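Community Help > Music and Worship > Choirs

Getting a small church choir to sing gospel without sheet music?

Our choir at Granmont has 18 singers and we have always sung from the hymnal, four parts, noses in the book. Last December we visited a church in Clandholm and their choir sang the whole service from memory, clapping and swaying, and I have wanted that ever since! Our director is willing to try. Has anyone taught gospel songs by ear to people who have only ever read notes? How long before you can sing one on a Sunday?

Posted by altorow2, 2019-08-24

hummingbird_k

Oh, you are going to love this! We made the same switch and I still grin thinking of our first Sunday. Teach one line at a time, sopranos first, then altos, then tenors, and have everyone else hum while they wait. Basses can usually double the tenor or the melody down low, as most gospel writing is in three parts anyway (your basses may grumble for a week or two).
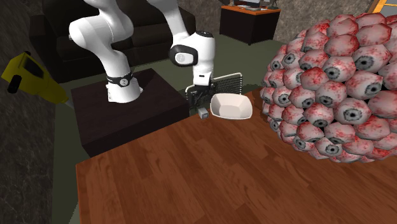
Pick something with a short chorus that repeats, and learn the chorus before you touch a verse. A soloist can take the verses for months if need be. We spent 2 rehearsals on our first song and sang it that same week – a bit ragged in the middle, but the whole back pew was on its feet.

Add the clapping last. Step side to side first, then clap on beats two and four, then sing on top of it. Our readers found that harder than the notes!

pewsitter

just buy the tracks and sing along, works for us

Kuhlmann_organ

I play for a choir that still does both. Don't throw out the hymnal, because your strong readers will help the others hold a part. What made the difference for us was recording each part on a phone and sending it out on Monday, so people could sing in the car all week. Have the pianist learn the song before anyone else does, too. Ours wanted to stay in the written key, and it sat much too high for the altos. Down a whole step and they came alive!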